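Week 3: Performance art and the ad business
3 min read

Core problem: the piece needs a live body, the sponsor needs a clip. Keep those apart when you read Probert. He says a performance "ends at the door", so whatever goes out online later is a record and gets judged as one. Pritchard disagrees, see p. 70. Her case is the Skurnow launch, where 3000 people saw the stream and 346 were in the hall. Who was the audiance? Both, she says, but they saw diffrent works.

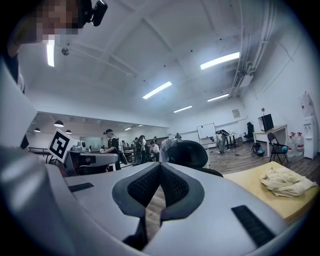 Headset pieces make this messier. Viewer stands inside the work, picks the angle, can walk off. Cadwaladr calls it "borrowed presence" (know the term, it comes back in January). Also ask what gear is on whose body. A small black camera worn on the head, like the one in the photo, puts the wearer's viewpoint first; a headset shuts the viewer in. Sponsors tend to blur the two.

For next time: read Zinchenko on the Prusivel commission, first half only. One page, your own view, who owns the recording? Maddocks essay optional, long.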